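FOR IMMEDIATE RELEASE
Nov 13, 2023

Can a robot do the dishes yet? Unley company Tokell publishes its first kitchen results

UNLEY, South Australia - Tokell, a small engineering company that tests robots for everyday work, has today published the results of its first full study of household chores. The study asks a simple question which many people ask us at open days and in emails: can a machine with two arms and two hands put away the dishes in a normal kitchen?

The short answer of the report is "sometimes, and slowly". The robot finished 98 of every hundred attempts when the task was only to hold a plate or a cup and bring it to the rack. When the same task was extended to the full chore, from the first dish to the last one without any human help, the result fell to 34 of every hundred.

"I think both of these figures are true and both are needed," says Ingvild Hellström, who leads the household program at Tokell. "If we show only the first figure, people will believe that they can buy such a helper for next Christmas. If we show only the second, they will believe that nothing has happened in this field, and this would also be wrong. Five years ago I would not have let a robot hold my own plates."

The study was carried out between August and the end of last month and contains 3628 single attempts. The team used ordinary crockery and ordinary kitchen fittings, and did not paint markers on anything. The items were cups, mugs, bowls and plates. Glasses and sharp knives were left out of this first round and will be treated in a later one.

What the robot does well

Grasping has become much more reliable. The hands can close on the handle-free side of a mug, take a plate by its rim or hold a bowl on its side, and they adjust the force while the arm is moving. Light was expected to be a big problem, as the test kitchen gets strong sun through the window, but the colour of the crockery made less difference than the team feared. Pale cups on a pale counter were found nearly as often as darker ones.

The robot is also patient. It repeats the same movement in the afternoon as it did in the morning, and it does not complain about the height of the sink.
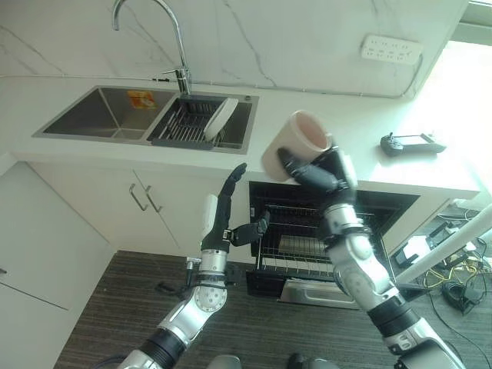
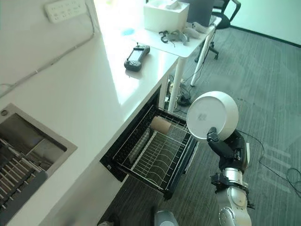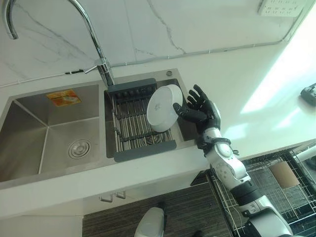
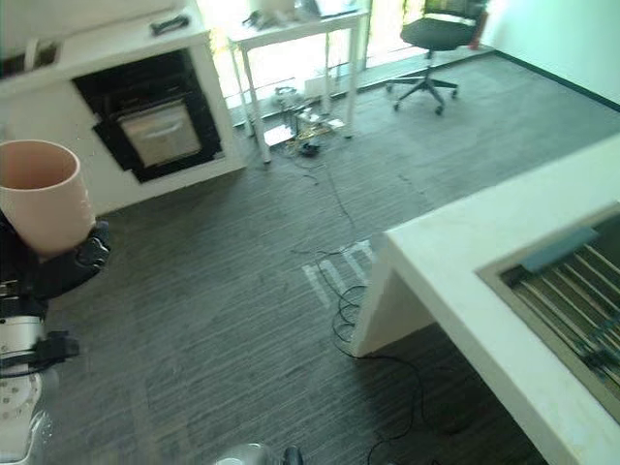
Crockery handling in the test kitchen: a pink mug, a white plate, a white bowl and a pink cup, each in the robot's hand. Photos: Tokell

What is still difficult

Most of the failed attempts happened in the last few centimetres. A plate must go between two wires, and if it touches one of them at a wrong angle, it stops or turns in the fingers. A person feels this and corrects it without thinking. The robot often has to move back, look again and start the placing from the beginning, and on the third or fourth try the operator would normally stop the attempt for reasons of time.

The second difficulty is order. A person who loads a dishwasher makes a plan, even if it is a bad plan - big plates here, cups there, the bowl wherever there is still room. The tested software decides about one item at a time. It can fill the good places too early and then has no answer for the last bowl.

The third one is speed. The median time for one item was 17 seconds, compared with a few seconds for a person. For a family this would make a full load quite a long evening program, although Ms Hellström notes that many families would perhaps not mind if they are sitting in another room.

A view from the shop floor

Tokell also asked for an opinion from outside the household field. Berwyn Humphreys is operations manager at Fosura, which runs the kitchens and wash-up areas for several workplace cafeterias in the Adelaide area. He visited the test kitchen twice and read the report before its publication.

"My people in the wash-up don't get nice clean cups one by one," says Mr Humphreys. "They get a trolley with everything on it, forks inside of bowls, serviettes stuck to plates. So for us it's too early, and I told them so. But I was impressed with how it handled the plate. I'd like to see it again in a year, with a proper mess."

Following his comments, the next study will include stacked and dirty dishes, and one part of it will be done with the conveyor-type racks that are common in commercial kitchens.

Next steps

The second round has the working name Paredes and will begin after the summer break. It will cover unloading as well as loading, wiping of the counter, and the sorting of cutlery. Tokell intends to publish the failed attempts together with the successful ones, as was done this time.

The company does not sell a household robot and has no date for one. Its income comes from testing and advisory work for manufacturers and for employers who consider automation.

The full report can be requested free of charge from the Tokell office in Unley. Journalists who wish to see the test kitchen in operation are welcome to arrange a visit; please allow an hour, and please understand that not every attempt will succeed while you are watching.

About Tokell

Tokell is an independent testing company based in Unley, South Australia. It examines how robots perform in homes, shops and small workplaces, and reports its findings in everyday language.

Media contact: Ingvild Hellström, Household Program, Tokell

- ENDS -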